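About Lamadska

Lamadska packs and ships snack boxes from a two-story building on the east side of Trevport.

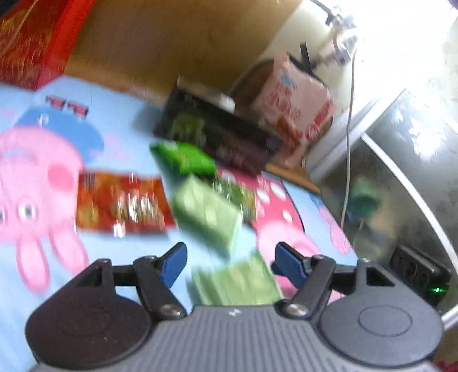

We started with one product, a mixed box of packaged snacks for people living away from home. Most of our first customers were parents with a son or daughter at school in Arrieta, and they wanted something that would last in a dorm room. We still sell that box. It is called the Memholm, after the street where our first packing room was.

Lino Morelli founded the company and still does the buying. He orders in small lots and changes the selection every month, so two boxes bought in different seasons will have little in common. Chips, crackers, wafers, seaweed, dried fruit and hard candy are the usual categories. We don't ship chocolate from May until the weather cools down.

How we pack

Every new box is laid out by hand before we settle on it. The items go down flat on a sheet or a table, and we move them around until we know what fits with what. Bags take up more room than people expect -- they are mostly air -- so the flat packets and small cartons go in first and the bags go on top. Once a layout works, it is written on a card and the packers follow the card.

We keep 70 products on the shelf at a time and send out 3,000 boxes in a normal month. Orders placed by noon leave the same day. The standard box has a 2-pound limit, and the large one is priced by weight.

Working with us

Schools, dorm offices and employers can order in quantity. The largest order we take without advance notice is 300 boxes. Anything above that needs two weeks, and we will ask for a delivery contact and a loading address.

We also pack to a list. If someone has an allergy, or just doesn't like shrimp chips, put it in the notes field and we will swap the item for another of the same size.

The front counter in Trevport is open weekdays for pickup. Please bring your order number.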